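Estton should let the people who rent its apartments keep their front doors open to small businesses. I mean home kitchens. A woman on my street makes soup and flatbread for neighbors twice a week, and since the new permit rules came in last September she has been doing it against the law.

The rules ask for a separate sink, a separate entrance and a yearly fee of $1,307. That may be fair for a restaurant with 40 seats. It makes no sense for a person who sells 30 lunches a week.

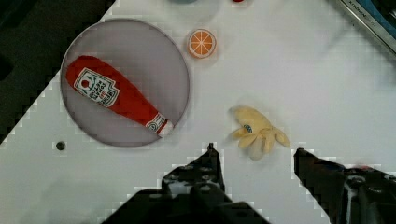
The city says the fee pays for inspections. Fine, but the inspector spends less time in a one-stove kitchen than in a hotel, and the fee is the same. Stallport charges by the number of meals sold, and its home cooks pay a small part of what ours do. I lived there for six years and ate from those kitchens most weeks.
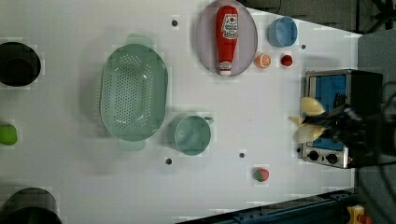

Ro-un Um
Opinion contributor
May 23, 2019

214 shares | 2 comments

I understand the worry about safety. Nobody wants bad chicken. But the people buying these meals know the cook, know the address and can knock on the door the next morning – that is more than I can say for most takeout. A basic food handling class and one visit a year would cover the real risks.

There is also the matter of who cooks at home. Many are parents of small children, or look after someone sick, and can't work a shift on the other side of town. A rule that closes their kitchens sends them back to having no income.
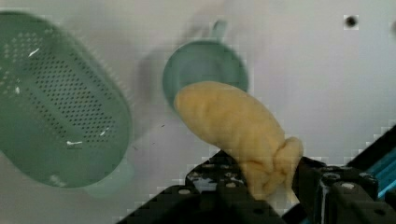 Teun Martens wrote in to say that I am too easy on the home cooks. He ran a lunch counter on Vomik Street and paid every fee the city asked for, and he wants to know why the person upstairs should pay less for selling the same sandwich. He has a point about the sandwich. I would lower his fee too. The council could start with any kitchen that sells fewer than 1,000 meals a year, and then look at the small counters.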